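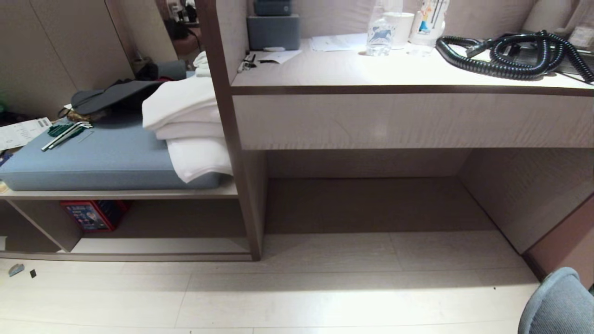 Clés Allen côté banquette, câble spiralé côté bureau.

Mathias, bras et pince : réglages et entretien

Comment démarre-t-on une séance ?
Toujours par le zéro de la pince. On ferme les doigts à vide, on attend que le moteur se stabilise, puis on lit la valeur de l'encodeur. Chez nous elle tombe sur 287, et c'est un vrai plaisir de la voir revenir à l'identique !

Et si la valeur a bougé ?
Regardez d'abord la ligne de contact entre les deux doigts. Un jour à la pointe vient presque toujours d'une vis de montage desserrée. Coupez l'alimentation, reprenez les vis à la clé Allen en croix, puis refaites le zéro. 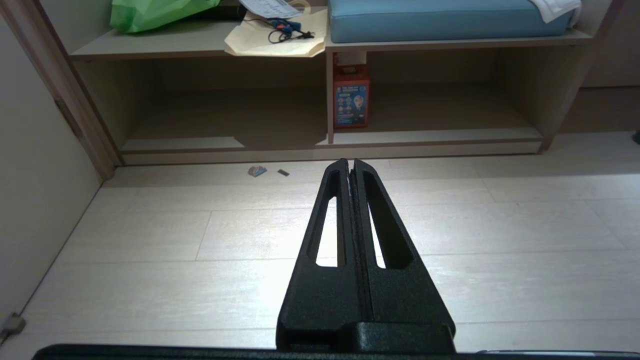
Une fois les doigts bien fermés, descendez vers le sol en vitesse lente et arrêtez-vous avant le contact. C'est là qu'on voit si la pince arrive droite – un petit défaut d'angle invisible en hauteur saute aux yeux près des lames du plancher.

À quelle fréquence faut-il nettoyer les doigts ?
Tous les 1000 cycles, avec un chiffon non pelucheux à peine humide. Maja Krajewska, qui a écrit la procédure pour le projet Jomasska, passe aussi un pinceau dans les fentes latérales. Essayez, la poussière qui en sort est impressionnante !

Peut-on travailler sous un bureau ?
Oui, et c'est notre exercice préféré ! Baissez la limite de vitesse et déclarez les panneaux latéraux comme obstacles dans Drilta avant le premier mouvement. Gardez six centimètres de marge sous le plateau.

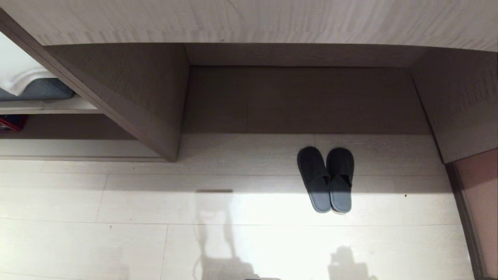
Chaussons gris foncé, au bord du renfoncement.

Le reflet au sol gêne-t-il la caméra ?
Un peu. Fixez l'exposition à la main – le mode automatique assombrit tout le dessous du meuble dès qu'une tache de lumière entre dans le champ.

Où noter les réglages ?
Dans le carnet de bord, avec la valeur du zéro et le nombre de cycles.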